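Zakach Workshop > Papers > Build reports > Furkness

4.2 Trials in the bedroom

The Furkness was put together over two winters in a shared workshop in Bragança, with the last of the wiring done in January. Most of its early testing took place on a bench, where the height of the work surface never changes and the lighting is even. We wanted to know how much of what we had tuned there would carry over to an ordinary room, so the second set of trials was run in a bedroom with a single bed.

The task was to pick up a clothes hanger placed on soft bedding. A hanger is light and thin, and its hook offers very little to hold. On a pillow it also tends to sink when pressed, which changes the height at which the fingers should close. The two arms end differently: a hand with jointed fingers on the left, and a gripper on the right (Figure 8).
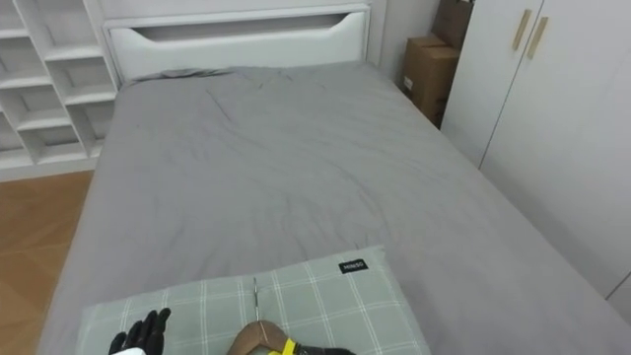 Figure 8. Hanger task on the bed. The right gripper is at the wooden hanger on the checked pillow; the left hand is open.

The right arm was given the first move in every trial. The left hand was kept open near the pillow and was called on only if the hanger turned. Each attempt was stopped after 1000 control steps, whether or not the hanger had been lifted. Closing speed was set lower than on the bench — the faster setting pushed the hanger into the pillow before the fingers had met.

Two changes were made to the Takstead controller before these trials. The contact threshold was lowered, and the wait between contact and lift was set to 700 ms. Both values were found by hand and we do not claim they are the best ones. A firmer surface would probably allow a shorter wait, and we return to this in Section 5.

Contact: Zakach Workshop, Bragança | Text and figures © the authors | Back to top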